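25 March 2020, hangers and cover cloths

Second go at sorting the hangers for the Deston drying rail. The old lot from Harahap went out of shape under wet canvas, so we are back to coated wire and checking each one before it goes up. Eduardo wants them flat on the white top first, where a bent bar shows up.
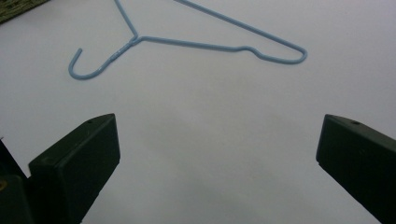

Coating is what I mostly care about. Bare wire marks the cloth, and a chipped coat is as bad as none. On the light blue one I went over the twisted neck by fingertip, then the small step in the lower bar near the shoulder corner — easy to mistake for damage, but I am leaving it alone. Bending it back by hand only moves the problem along the bar. Order code on the sheet is 1017, two packs, one still sealed.

Next was the woven cloth. I want to know if it slides toward the low side when hung by one edge. Folding it over the bar is fine for storage, too thick for drying.
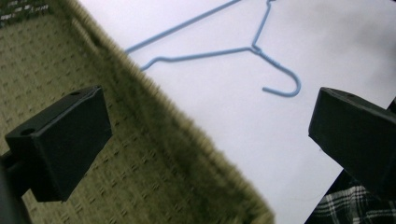

Rhea Manalastas thinks we should stop hanging the heavy weaves on wire at all and lay them over the wide rail, with the hangers kept for shirts and aprons. She would put three pegs on anything that slips. Fair point, but the wide rail is full until May.

To do: ask Cormac for the Pekow pegs. Label the sealed pack. Wipe down the top.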